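Learning to bake rye bread in a small kitchen

17/07/2022

When I moved here I did not think that I would miss bread. I thought I would miss people, and the river, and maybe the language in the shops. People I can call. But the bread from the bakery on our street was dark and a little sour, with caraway in it, and the loaves in my supermarket are soft like a pillow. After two years of complaining to my wife she said that I should bake it myself or find another subject. So I bake it myself.

My teacher is Bořivoj Vávra, an old neighbor of my parents. He worked most of his life in a bakery and now he keeps bees and gives advice. We talk on the phone on Sunday evenings, and he is not a patient man. When I told him I had bought rye starter as a powder, in a packet, he was silent for so long that I checked the connection. Then he told me to throw it away and mix flour with water, the same weight of each, and wait.

The first starter smelled like nail polish. The second one was good. I named it Zelenák, after a grumpy goat from a story my grandmother used to tell, and it lives in a pickle jar on top of the refrigerator. In the morning I take out a spoon of it, feed that with fresh rye flour and lukewarm water, and the rest goes into pancakes. The children do not know that the pancakes have rye in them and I would like it to stay so.

My recipe is for one large loaf. In the evening I mix the starter with 400 grams of rye flour and enough water to make something like thick mud. I cover it with a plate and go to bed. The next morning I add wheat flour, salt, caraway and a spoon of dark honey. I don't knead it much. Rye does not want to be kneaded, it only sticks to your hands and to the faucet and later, I don't know how, to the light switch.

Then comes the part I was doing wrong for months. I waited for the dough to double, as all the books say. With so much rye it will not double. It rises a little, it gets small cracks on the top, and this is the moment. If you wait longer, the loaf goes flat in the oven and inside it has a wet line along the bottom. Bořivoj calls this line "the shame." I have baked a lot of shame.

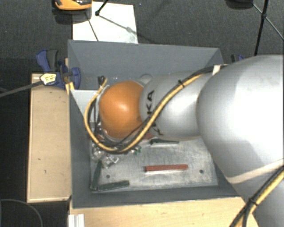
For the oven I use a heavy pot with a lid, as hot as it can get, and I put the dough in with baking paper under it. Half of the time with the lid on, half without. My oven is old and the left side burns, so I turn the pot when I take off the lid. When the loaf is done it should sound hollow if you knock on the bottom. I was knocking for a long time without knowing what hollow means. Now I use a thermometer, and I have not told this to Bořivoj.

The hardest thing is that you must not cut it. Wheat bread is good when it is warm, but rye bread needs to rest until the next day, wrapped in a towel. If you cut it early, the knife comes out covered with glue. My wife grew up with sandwich bread and she thinks this rule is cruel. Twice she cut the end of the loaf while I was in the shower. She said it was delicious – and there was glue on the knife.

About flour I can say only what works for me. I tried three kinds from the supermarket and they were too fine. Now I go to a small mill shop with the name Plultley, forty minutes by car, and I buy a big bag of the coarse one. The lady there asks every time if I have a bakery. It smells different when you open the bag, more like a field, and it drinks more water, so you have to change the recipe a little. I write the amounts with a pencil on the inside of the cupboard door. When we move out one day, we will have to paint it.

In July it is too warm in the kitchen and the dough is ready much sooner than in winter. I now start it late, just before I go to sleep, and use cold water from the refrigerator. Last week I forgot and started it after dinner, and in the morning it had climbed out from the bowl and was sitting on the counter.

We eat the bread with butter and chives, or with lard when my parents are visiting. My son takes it to school with cheese. One boy asked him if it was cake that had gone bad, but he traded half of it for some crackers, so I think the boy was curious.

Next I want to try it with boiled potatoes in the dough, the way Bořivoj's mother made it. He has promised me the recipe, but first I have to send him a photo of a loaf cut in half, so that he can look for the shame.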